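Oviston (robot workstation)

Oviston is a two-armed tabletop robot workstation built and kept by members of the Jorard shared workshop in Prondadholm. It is used to practice picking up, moving and sorting small household items. The project was started by Katia Grasso, a former sewing machine mechanic, and is named after the street where the workshop had its first rooms.

Background

Jorard opened as a woodworking and bicycle repair space and added an electronics bench later. Grasso proposed the robot project at a members' meeting in June. Her first plan called for a single arm bolted to a rolling cart. The cart rocked whenever the arm stopped quickly, and the idea was dropped after 4 evenings of testing. The group then moved to a fixed table and decided to add a second arm, so that one gripper could hold an item steady while the other worked on it.

Construction

The two arms are mounted along the same side of the table and reach inward over a shared work area. Each ends in a parallel-jaw gripper with black fingers in a white housing. The fingers narrow toward the tip, which helps with thin items but leaves less surface for round ones. Members treat the fingers as wear parts. Scuffs are left alone, and a finger is replaced only when the two sides no longer meet evenly.

A small camera at the gripper gives a close view of the fingertips and whatever lies just past them. A second camera, mounted higher, covers the whole table. The two views are recorded together under a shared clock. The control program is called Vương, after the member who wrote its first version, and is normally run from a laptop on a nearby desk. 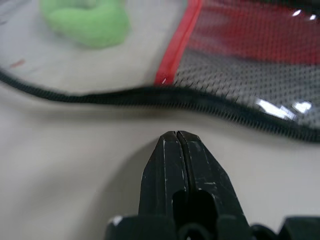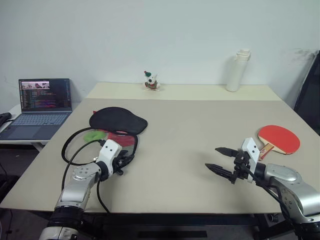

The work area from the gripper camera (first) and from the higher camera (second).

Cable routing has been changed more often than any other part of the build. Cables tied tightly to the arms pulled at the connectors when the wrist turned, so more slack was added. Slack cables can drag across the table and move light items, and the workshop's notes list this as an open problem. An overhead boom was tried and taken down -- it blocked the higher camera.

Use

A normal session begins with both arms at rest and the grippers closed. The operator lays out the items, checks both camera views and starts a recording. Sessions are held on Thursday evenings, when the saws are not running and the floor is quieter.

The item set is drawn from whatever members bring in. Soft and see-through things are considered the hardest. A pouch with mesh or clear panels changes shape when touched, and glare can hide its edges from the camera. Table tennis paddles are rated easier, as the handle gives the fingers something firm to close on, though a paddle lying flat with its handle pointing the wrong way may need to be turned first.

The project log lists 546 recorded attempts in its first season. Of these, 200 used both arms. Grasso has kept the failed attempts in the log along with the good ones, and new members are asked to watch a set of 100 before they run the arms themselves.

Safety

The arms run at reduced speed whenever a person is within reach of the table. Workshop rules require a second member in the room during any session, and long sleeves must be rolled up or pinned. Power to both arms is cut by one switch.

Later work

A second set of fingers with rubber pads has been drawn up but not yet cut. Plans to rebuild the table with a removable top are on hold until the workshop's lease is renewed.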